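About Serivetti

Serivetti is a small language school in Drinholm. Slavica Hodžić opened it with two rooms and one old coffee machine, and today we teach in eight rooms. 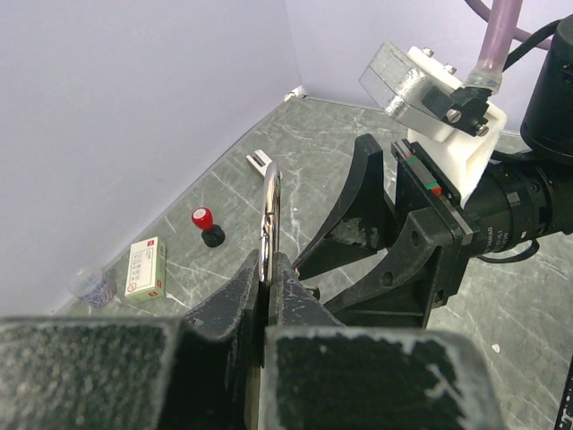 A shiny metal loop, held upright.

Our courses are for adults who need English or German for their work. The groups stay small, and each course takes four months. New groups start in February. 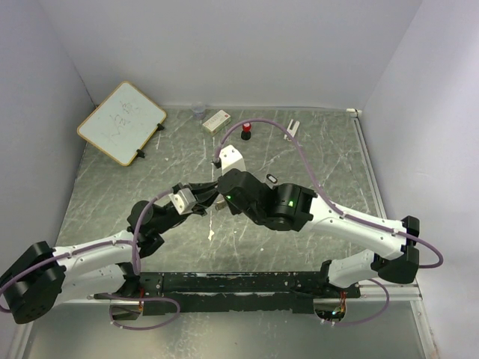

Our evening course in technical English is the most asked for. The students are mostly mechanics and electricians, and they learn to speak about the things they use. A purple cable that bends back along a white arm is already a good exercise in prepositions. Please write to us for a free first lesson.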